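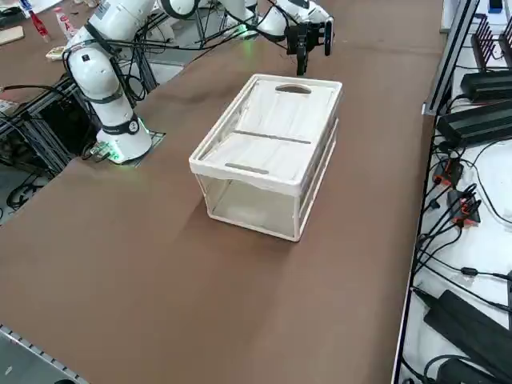
Saodah Sembiring told me she had read the book of Ruth maybe a hundred times and had never once stopped to ask what Naomi was thinking on the road home. She said it to the whole room, over cold coffee, and we ended up spending the rest of the evening on that one road. That's pretty much how our new reading circle came to be, and I'm thrilled to be the one announcing it!

I'm Puspita Krishnan, and starting in September, the Betthorpe Scripture Circle will open its doors to anybody who wants to read the short books of the Bible slowly, out loud, with other people. We're beginning with Ruth, then Jonah, then (if everybody still likes each other) Habakkuk. You don't need Hebrew. You don't need to belong to a congregation either, and a few of our regulars don't.

We tried the idea out this past spring with 12 readers and one chapter a night. I figured four chapters would take us four nights. Ha! Chapter 2 alone took 3, mostly thanks to the word "kindness" and what Boaz did or didn't mean by it when he told his workers to leave extra grain behind. Angus Ritchie thinks Boaz was smitten from the first verse. I think he was just a decent man who knew the gleaning laws in Leviticus and went a bit past them. We still haven't settled it, and you're welcome to come take a side.

Each evening runs the same way. We start at 7 p.m., somebody reads the chapter straight through, and then we sit quietly for a minute before anyone talks. After that it's wide open. Obed Dogbe has put together a study booklet, 141 pages, with the text on the left and a lot of blank space on the right for your own notes, plus short bits from Rashi and a few later commentators at the back. I've already filled most of mine, and my handwriting is not small.

Sekar Majimbun will lead the Jonah evenings, and she's asked me to pass along that everyone should read chapter 4 ahead of time and show up ready to argue about the plant.
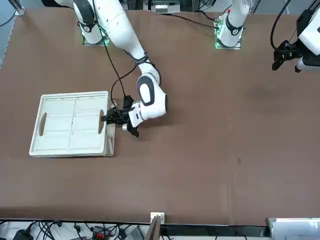 How to join

Evenings are free, and the booklet is yours to keep. Write to Puspita Krishnan, Betthorpe Scripture Circle, 249 Hodberg Street, and tell me which book you'd most like us to read next. Large-print booklets are available if you ask when you sign up.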